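Zuno Editions
Finished copy inspection – memoir list
Title: Grollurora, by Nazmiye Gezer (paperback)
Inspected by: Nevzat Uysal
Date: 24 June 2021
Copies received: 1,261
Copies opened for inspection: 18

1. Cartons and pallet
Wrapping intact on arrival: Yes
Cartons stacked no higher than 4: No
Comment: One stack in the Suratora store stood five high and has been lowered. The bottom carton is creased, and the books inside have bumped corners. Set aside for a credit claim.
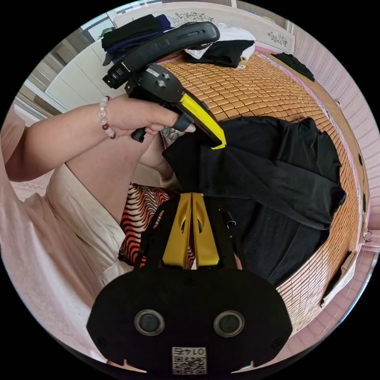 2. Cover and spine
Title and author name match the title page: Yes
Spine lettering centred: Yes
Comment: The quotation on the back cover ends without a closing quotation mark. To be corrected at reprint – no action on present stock.

3. Text pages
Pages complete and in order: Yes
Content note placed before chapter one: Yes
Changed names checked against the author's list: Yes
Comment: The school keeps its real name in the acknowledgements only. The author has confirmed in writing that this is intended.

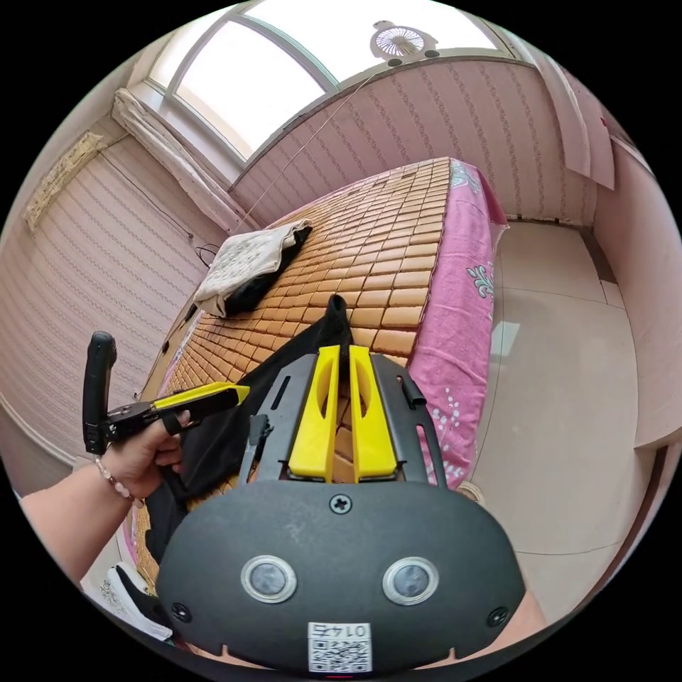
Rear view with sticker 0147.

4. Binding
Opens flat without cracking: Yes, 17 copies
Comment: In one copy the glue has failed near page 200. Printer informed and a replacement requested.

5. Release
Review copies may be sent: Yes
Trade orders may be sent: Held until the printer replies on item 4
Comment: Some copies are needed for the Gündoğdu reading and may be taken from the inspected cartons. Please sign the stock sheet on removal.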